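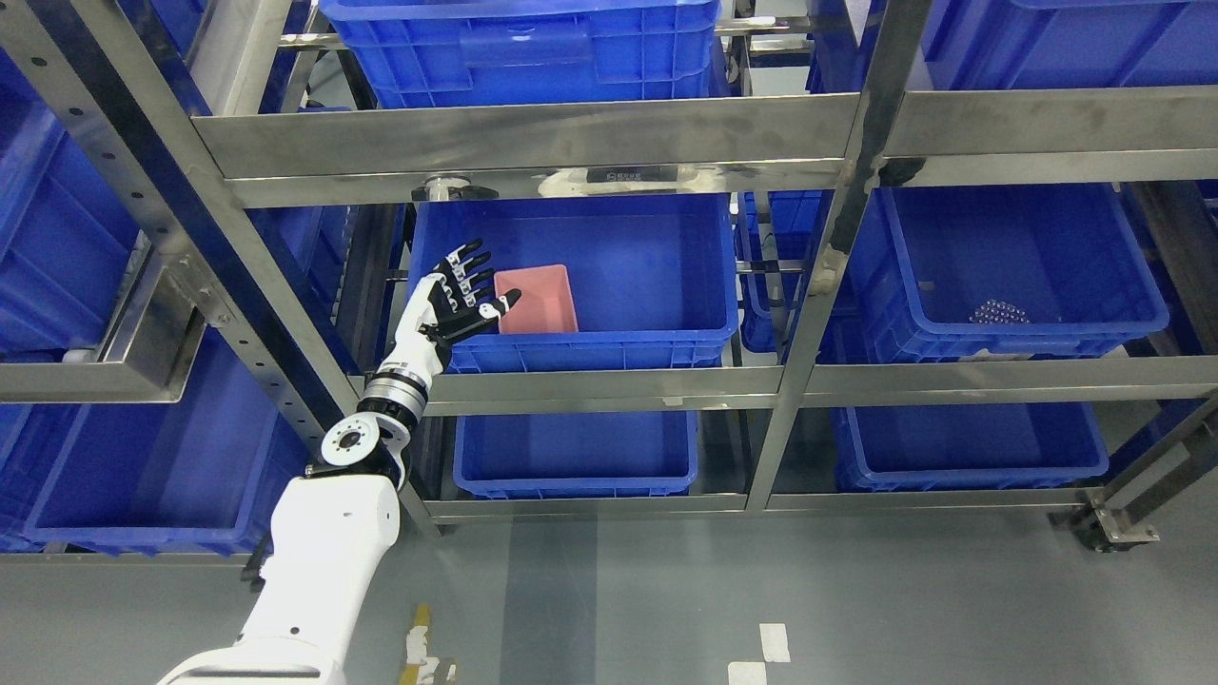

According to Hülya Karakaya the July gap in the residual value series comes from the auction feed and has nothing to do with our cleaning script. She wants the entry logged before anybody touches the weights again, so it goes in first.

January 2, 2018
Used van residuals, Priltis table, second pass

Started from the raw export again. 431 sale records after removing exact duplicates. Of these, 372 have a usable odometer reading and a first registration month. The rest have either a blank reading or a value that was clearly typed into the wrong column (model year in the odometer field, mostly). Dropped for the fit, kept in the side table with a reason code.

Ran the same regression as last time: log of hammer price on age in months, odometer, body length, and a dummy for fleet disposal. The age coefficient is stable. Odometer moves more than I would like when the Aridberg auctions are left out. Aridberg sells older stock with higher readings, and the age and odometer terms are trading off against each other there. Tried centering both. Standard errors look the same, which they should, but the interaction term is easier to read.

The fleet dummy is the weak part. The export codes a van as fleet if the seller account is a business account. A one-van plumber gets the same code as a leasing company turning over its whole yard. Gunhild has a list of the leasing accounts and will send it. Until then the dummy stays in and I will not quote it to the Starnholm people.

July: 73 records, all from one site, all with the sale date set to the first of the month. Prices look normal. Odometer looks normal. Age in months is off by an unknown amount for each one, less than a month either way if the month itself is right. Options are to leave them in and accept the noise, or drop the lot and lose the only summer data for long wheelbase. Left in for run A, out for run B. The long wheelbase line in run B is too thin to plot.

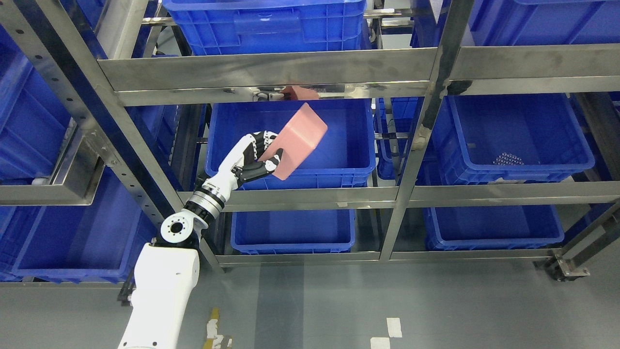 Chang-ho Ahn would drop them. His argument is that a batch date usually means batch entry, and prices entered in a batch may be reserve prices carried over from the catalog instead of the final hammer. He saw the same pattern in the pickup data, where the unsold lots had been booked at reserve.

I can't rule it out from the export. Checked the last digits of the July prices: more round hundreds than in the other months, but the site in question sells in larger bid steps, so the check doesn't settle anything. The only clean test is against the paper settlement sheets. Asked Dong-geon Hong to pull 20 of them, picked by lot number from a shuffled list so we don't end up with the easy ones on top. List saved next to the run A output.

Other items from the session:

Diesel and gasoline are still pooled. Gasoline vans are too few to separate by age band. Seul-gi Kwon suggests a single offset for fuel, no interaction. Will try it after the July question is closed.

The Brynjólfsdóttir condition grades came in as text. Two scales are mixed in one column — letters for the early part, numbers after the form was changed. No mapping document. Do not merge by guesswork. I have written to ask for both versions of the form.

Buyer's fee: hammer price in the export excludes it everywhere except Aridberg, where I am not sure. If it is included, the Aridberg residuals are too high by the fee and part of the odometer problem above goes away. Needs a phone call.

Open:
settlement sheets (Dong-geon)
leasing account list (Gunhild Thygesen)
fee treatment at Aridberg (me)
old grading form, both versions

No new curve goes out to Starnholm from run A or run B. They keep the previous one for now.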